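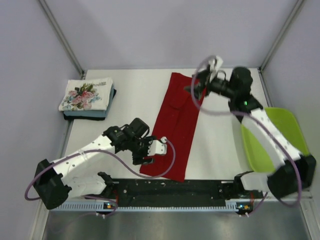 Ticket 3844
Queue: Student Projects, Robotics Workshop
Opened: 05/10/2021
Project: Todix (two-arm garment folding, senior capstone)
Priority: Normal
Status: Closed, with follow-up

Summary
The project team reports that the right arm arrives late at the second fold of long garments. The left arm reaches its waypoint as programmed. The fault does not occur on small square items.

Reported behaviour
During trials with the long dark red fabric, the right arm paused before closing its gripper at the far end of the strip. The controller recorded error 134 (motion timeout) and released both grippers. The team restarted the folding program and obtained the same result.

Entry 1 – Workshop support
The team was asked to stop trials on long items and to supply the controller log. Folded items are to remain at the left rear of the table, and the green basin at the right-hand side, so that the layout matches the one stored in the program.

Entry 2 – Project team
Log supplied. The team confirmed that the speed limit for the right arm had been set to 80 per cent for a class demonstration and had not been restored. The left arm was at full speed. The timeout value was unchanged.

Entry 3 – Workshop support
The speed mismatch accounts for some of the delay. Students were advised to restore matching limits and to repeat the trial under supervision. Support also requested an inspection of the purple hoses on both arms, as each runs in a wide curve across the work area before returning along the forearm. A hose that catches on fabric may load the wrist and slow the final approach.

Entry 4 – Project team
Limits restored. Error 134 did not recur in the supervised session. No catching was observed on the left side. On the right side, the hose touched the fabric during the long reach, and the team has requested additional ties from the Henare storeroom.

Entry 5 – Workshop support
Ties approved. Hose slack must be checked with the arm at full extension before any is taken up. The Ninetti Laboratory checklist has been revised to include speed limits for both arms – this item was previously listed for the left arm only.

Resolution
Closed as a configuration fault. The hose routing is carried forward as a separate task and must be signed off before the Pralletti Student Showcase in May. Should error 134 return, the team is to reopen this ticket and attach the new log.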